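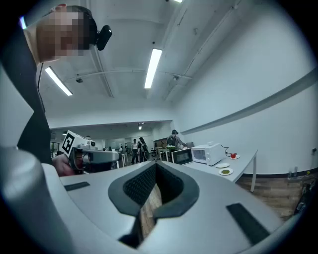
Chapter 4
The Ceiling Over Your Head

I spent most of my first year in this line of work looking at floors. Floors are what clients complain about, floors are what you trip on, and floors (I'll admit it) are easy to look at. Then I got sent to Malthorpe to help Toivo Toivonen plan the lighting for a long room over an old print shop, and he made me lie flat on my back for ten minutes before he'd let me take out a pencil. I thought he was teasing me. He lay down too!

What I saw from down there was pretty much what this chapter is made of. In a room with a white ceiling, exposed beams, conduits, pipes and fluorescent fixtures, everything that feeds the room is on show, and you can learn a lot just by following it with your eyes. In a room with a dropped ceiling you'd be guessing, or up on a ladder pushing at tiles.

So we're going to start with the open kind. By the end of the chapter you should be able to walk into a room like that, sketch what's overhead, and mark where the light falls and where it doesn't. We'll leave covered ceilings for Chapter 5, and if you're itching to get to wiring you'll have to wait for Chapter 9 – sorry, I don't make sketches of things I haven't taught you to find yet.

Words you'll need

Beam: a long piece of the building that carries weight across a space. If you can see it from below, we call it exposed.

Conduit: a tube that wires run through. People mix it up with pipe all the time, and when both are painted the same color I still have to follow one to its end to be sure.

Fixture: the whole light, housing and all. The tube is only the part that glows.

Run: any stretch of pipe or conduit from one point to another. "The run over the door" is something you'll hear a lot.

Why open ceilings get painted white

The short version is bounce. Some of the light from a tube goes up or sideways, and a white surface sends a good share of it back down to the people who are paying for it. White paint also makes a tangle of pipes easier on the eyes. Florante Policarpio, who taught me to paint ceilings and has strong feelings about rollers, would tell you that the beams are where everyone gets lazy. They do the flat parts beautifully and leave the sides of the beams thin and streaky. Check the sides.

A warning about dark paint while we're here. The Batine building, which we'll come back to in the exercises, had a black ceiling when I first saw it, and it looked terrific for evening events. By day the folks at the back tables were bringing in their own lamps.

Where the tubes go

A tube light is long and narrow, and so is the patch of light under it, more or less. That means direction matters. Turn a fixture a quarter turn and you've changed which side of the room gets served. Beams matter too. Hang a fixture up between two deep ones and they'll act like blinders, while a fixture dropped below them spreads its light a lot farther. In the Malthorpe room we had 40 feet of length to cover, and we moved one fixture three times on paper before we touched a real one.

Warm-up, before you read on

Find a room with an open ceiling. A garage will do, and so will the back of a grocery store if you ask first. Stand in the middle and draw every fixture as a plain rectangle, pointing the way it really points. Next, add the beams as double lines. Put the pipes and conduits in last with a single line each, and write a question mark beside any run you can't name. Keep the sketch. You'll need it for Section 4.1, where we start measuring.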